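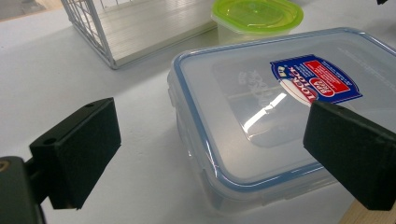 Chicken thighs: covered or uncovered?

dastel_kitchen
Sunday, March 8, 2020
Okay so I made the lemon chicken thighs again last night and the skin came out flabby. I covered the dish for the first half like my aunt always did, then took the foil off. Do you all cover yours?

gosling146
Never! Foil just steams them. I go uncovered at 425 the whole way, on a rack, and pat them with paper towels first (more towels than you think).

mapleandrye
Gonna disagree with gosling. I tried 425 and my smoke alarm went off, plus the lemon slices burned to a crisp. I do 375 uncovered and broil for 2 minutes at the end. Nice and brown.

gosling146
Well, don't put the lemon in at the start then. Squeeze it on after.

mapleandrye
Then it's just chicken with lemon on it. The pan juices are the whole reason I make it!

pernska
You could tuck the slices under the thighs. They get soft and jammy and don't burn. Also salt the chicken the night before and leave it in the fridge with no lid, the skin dries out so much better.

dastel_kitchen
Ooh, under! Hadn't thought of that. I have a pack thawing now so I'll salt them tonight. Still nervous about 425 in my oven, it runs hot, so maybe 400?

gosling146
400 is fine. Lose the foil though.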